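To: results-sharing list
Date: 10 January 2021
Subject: Re: Sending results back to participants – who pays, and when?

Hello all,

I'm answering the question from before the break, quoted at the bottom. We finished this job for the Holub study and I have the numbers in front of me, so I will go through it in order. Skip to the part on addresses if that is all you need.
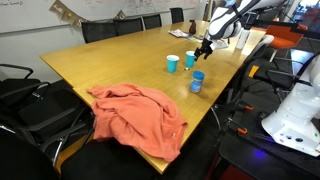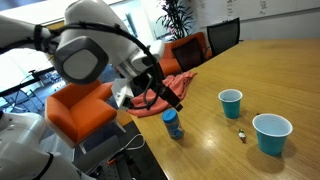
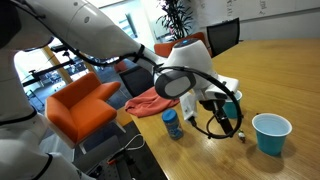 At the table, Ikden building, Butodton.

Background first. Holub was a sleep and blood pressure study run out of the Ikden clinic and four smaller sites. We enrolled 3896 people. The consent form had a box that said "I would like to receive a summary of the results when the study is finished." 1533 people checked it. That is lower than we hoped, and I think the placement of the box had a lot to do with it. It was on the last page, under the signature line, and many people had stopped reading by then. If you are still writing your form, put the box above the signature and ask the site staff to read it out loud.

On the money. We had nothing in the original budget for this. Printing and postage came out of what was left in the supplies line, and we had to ask the sponsor for permission to move it. The answer took most of a month. If your study is still at the proposal stage, write in a line for returning results and give it its own name. Reviewers on our last two proposals did not object to it. If your study is already running, ask about moving money before the final year, when everything left over tends to get frozen.

Staff time cost more than paper. The biggest piece was writing the summary. The first draft was nine pages and read like the journal article with the references taken out. The second was four pages. The version we mailed was one sheet, printed on both sides, in large type. It had these headings:

What we wanted to find out
What you did
What we learned
What we still don't know
What this means for your own care
Who to call

The fifth heading caused the most discussion. The clinicians wanted it gone, on the grounds that a group result says nothing certain about one person. The participants who read the draft for us said it was the first thing they looked for. We kept it and used it to say plainly that the results are averages, that no one should change a medicine because of this letter, and that questions about treatment should go to their own doctor. The ethics office approved that wording with one small change.

On review. Yes, our ethics office wanted to see the letter, and they treated it as an amendment. Ask yours early. Some offices count a results letter as contact with participants and some treat it as a publication, and the paperwork is different.

Addresses. This was the worst part. Our contact details were in Dino, the tracking system the clinic used for visit reminders, and the mailing preferences were in the study database. The two had been matched by hand at the start and then not touched. We matched them again by study number and date of birth, and two of us checked every record that did not match on both. It was slow work and I would not skip it. Sending a results letter to the wrong person tells that person that someone else was in a study.

Even so, 458 letters came back from the post office. Most of those people had moved. We tried the phone for anyone with a working number and reached fewer than half. We did not try the second contact person. The consent form said that person could be called about missed visits and did not say anything about results. That is another line worth adding to your form.

Deaths. You did not ask about this, but you will run into it. Check for deaths as close to the mailing date as you can. We checked in May and mailed well after that, and we had some hard phone calls from families. One asked for a copy of the summary anyway, and we sent it with a separate cover note. Have that note written before you mail anything. You will not want to draft it with someone waiting on the line.

On timing. We waited until the main paper was accepted, because the authors were worried about the journal's rules on early release. Afterward I read the journal's policy, and it allows results to go to participants first. I can't speak for other journals, but it is worth reading the page yourself before you agree to wait. Our participants had been out of the study for more than two years by the time the letter arrived, and several wrote back to say they had forgotten they were in it.

Which group a person was in. We did offer this, but only on request, by phone, with a nurse making the call. There were few requests. Don't put it in the letter.

I can share the one-page summary and the family cover note with anyone on the list. Please write to me off list for those – attachments get stripped here. The matching script for Dino is not in a state to share, and it would only help you if your fields are named like ours.

If anyone has done this by text message or through a patient portal, I would like to hear how the ethics review went. We are thinking about it for the follow-up study and the Butodton site has already asked.

Holub study office, Ikden clinic

> Hello list,
>
> We are closing a three-year study this spring and would
> like to send a plain summary to everyone who took part.
> We did not plan for it in the budget. I have a few
> questions for people who have done it:
>
> – Where did the money come from?
> – Did your ethics office need to approve the letter?
> – Did you wait for the paper to come out?
> – How did you handle old addresses?
> – Did you tell people which group they were in?
>
> Sample letters would be very welcome. I looked in the
> list archive and found one thread, but the links in it
> no longer work.
>
> Thanks in advance.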